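Surard Shared Workshop
Evening course: Building a Small Arm at Home
Handout 4 - What the simulator tells you, and what it doesn't
September 13, 2019

Read this before you cut or print anything else. Most of you left the last session pleased with how your arm moves on screen. I am less pleased, and these notes say why.

1. Where we are

The build is the serial arm from handout 2: a chain of links getting smaller toward the wrist, a wrist block with markers on it, and a gripper. The Jesport model file has been loaded on the bench computers. If you work at home, copy the whole folder, textures included, or your walls and props will come up plain gray.

The model came with masses already filled in. Somebody typed those numbers. Weigh your own parts and replace them. The wrist block is the one people skip, and it is the one that matters most, sitting as it does at the far end of the chain.

2. The touch exercise

Place the ball cube in front of the arm, turned at an angle so that you can see two sides and the top. Bring one finger to the ball printed on the front face. Stop there and save a view of your result. You want the tip on the orange, and you want to be able to see where the finger crosses the face. 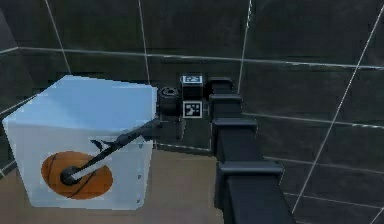
3. Why I don't trust it yet

A tip that looks as if it is pressing on a face may be short of it or slightly inside it. From one view you can't tell. Turn the camera and look along the face, then turn on the contact display and read the force. If the force is zero, you have a nice picture and no contact.

Next, friction. The default value in the Fimside settings is high enough that almost anything will stick to almost anything. Cut it in half and run the exercise again. If your motion only works at the default, write that down in your log. It is a result too, and a more useful one than a clean run.

Then there is the matter of the joints. Simulated joints have no slop unless you put it in. The ones you will build from a kit have plenty - push on the end of the arm with one finger, power on, and watch it give. I have read a lot of forum posts claiming "sub-millimeter" accuracy from hobby servos, and I have yet to see one that says how it was measured.

4. Markers

Square tags are cheap and they do work, within limits. A tag facing the camera gives a decent pose. One seen at a steep angle gives a poor one, and the software will hand you a number either way, to six decimal places. Ignore most of those.

For your own arm:
- Print tags on matte paper. Gloss from the lamp will wipe out part of the pattern.
- Keep the white border. Several of you trimmed it off to save space.
- Glue them flat. A curled tag is worse than no tag.
- Measure the printed size with calipers and enter that, whatever the file says it should be.

5. Homework

Run the touch exercise 20 times with the cube moved a little between runs. Do not pick your best runs. Record all of them, including the ones where the arm folds up on itself. My own count was 13 good touches, with friction halved and the cube placed by hand, and I wouldn't call that a working arm.

Log for each run: cube position, friction value, contact force, and whether the tip ended on the ball or somewhere else on the face. "Looked fine" is not an entry.

If you use the Butkienė controller, leave the gain at 3000 for the first set. Change it afterward if you like, but change only the gain, and start a new log page when you do.

6. Before the next session

Bring the shoulder bracket, all its screws, and your log. We will power one joint at a time with the arm clamped to the bench. Anyone whose log is blank can help with the clamping.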